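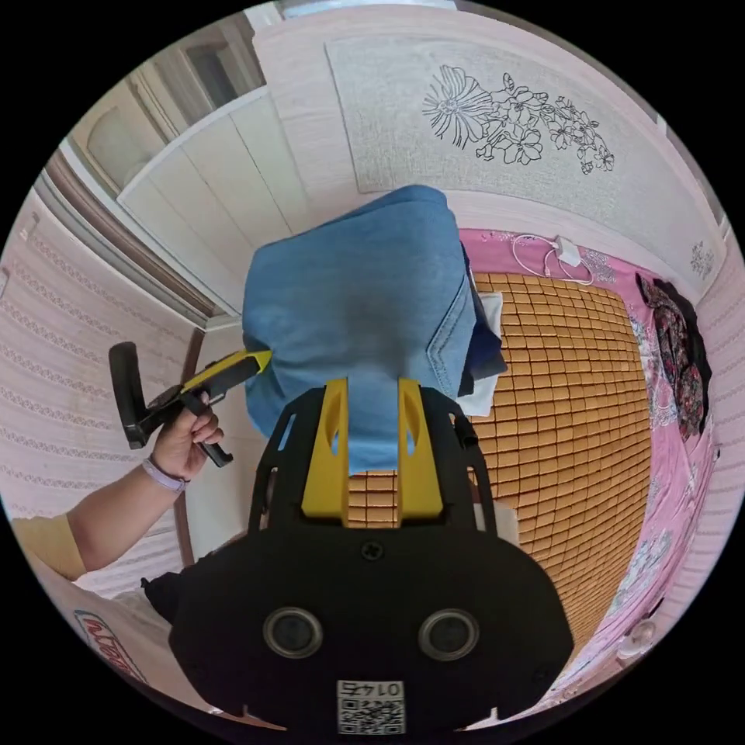 Cahier d'atelier, poste textile, projet Fokolow
vendredi 3 mai 2019

Bonne journée ! Je note tout de suite, avant d'oublier, parce que demain je ne relirai plus mes gribouillis sur le carton.

Repris la série « pantalons pliés » avec les pinces tenues à la main, une par main. 57 prises enregistrées ce matin, 3 jetées (reprise en main trop longue au départ, je sais, c'est encore moi). Le denim reste mon tissu préféré pour apprendre : épais, il se tient, on sent dans la poignée à quel moment les doigts jaunes mordent vraiment dans l'épaisseur. Avec une chemise fine je ne sens presque rien et je serre trop.

Ce qui marche bien pour le jean plié en paquet :
- une pince serre au milieu, l'autre vient seulement appuyer du bout du doigt sur le côté gauche. Ne pas pincer des deux côtés à la fois, le pli du dessous s'ouvre.
- poche arrière vers l'extérieur. La couture donne un repère et l'épaisseur est plus régulière côté pince.
- lever droit, puis seulement après tourner le poignet. J'ai mis des semaines à comprendre ça alors que les filles du pliage le font sans y penser.

À propos du pliage, justement. Longue discussion à la pause avec l'équipe de Jirell, et c'est la partie de la journée que j'ai envie de garder. En février, quand on a annoncé que la cellule Ekisier prendrait les piles de pantalons en bout de ligne, l'ambiance était lourde, il faut le dire. Aujourd'hui deux d'entre elles sont venues d'elles-mêmes corriger ma façon de prendre le linge (« tu l'attrapes comme un sac de pommes de terre »). Elles avaient raison, évidemment ! J'ai refait 10 prises avec leur geste : pouce dessous, on laisse le poids du tissu fermer le pli. Nettement plus propre à l'œil. On verra ce que donne l'entraînement, mais je suis assez confiant.

Du coup, question posée au groupe et pas encore tranchée : est-ce que ces heures de démonstration comptent comme de la production ou comme de la formation ? Pour l'instant elles tombent dans la case « divers » du planning et ça fait baisser la cadence affichée de celles qui viennent aider. C'est injuste et c'est bête, le savoir-faire est chez elles. À remonter lundi au point d'équipe, avec une proposition écrite.

Autres remarques entendues, en vrac :
- les poignets. Celles qui ont essayé la cellule disent que le plus gros soulagement, c'est de ne plus tourner les piles à la main en fin de poste. Les épaules aussi.
- la peur de finir à surveiller une machine toute la journée. Je la comprends. L'essai de So, avec rotation toutes les deux heures entre cellule, contrôle et retouche, a l'air de plaire davantage. La retouche est très demandée, il n'y aura pas de place pour tout le monde.
- le bruit du compresseur, encore. Oui. Capot commandé.
- personne ne veut de l'écran avec les scores individuels. Moi non plus. On l'enlève.

Côté matériel : une vis du boîtier avait pris du jeu en début de séance, resserrée, rien à signaler ensuite. Nettoyer les doigts à l'alcool entre deux séries, les peluches du coton s'y collent et la prise glisse. Deuxième poignée un peu dure à la gâchette, à démonter quand j'aurai le temps (déjà écrit la semaine dernière...).

Total cumulé depuis le début de la campagne : 699 prises valides, tous tissus confondus. Je ne pensais pas y arriver avant l'été ! Il manque surtout du fin et du glissant, doublures, viscose, chemisiers, et des surfaces variées dessous. Un tissu posé sur du lisse ne part pas du tout comme sur un drap, la couche du dessous suit avec. C'est le défaut principal de la cellule en ce moment, elle embarque deux pièces au lieu d'une et il faut quelqu'un pour les séparer.

Idée à essayer : partir d'une pile mélangée, denim dessus et cotons dessous, et faire glisser la pince presque à plat avant de fermer. Une des plieuses fait ça avec le tranchant de la main et ne prend jamais la pièce du dessous. Lui demander si elle accepte une demi-heure avec les pinces, sur son temps de production cette fois, pas sur sa pause.

À faire :
- proposition écrite pour le décompte des heures
- démonter la gâchette
- récupérer des chemisiers au rebut
- recopier les 3 prises jetées dans le tableau avec le motif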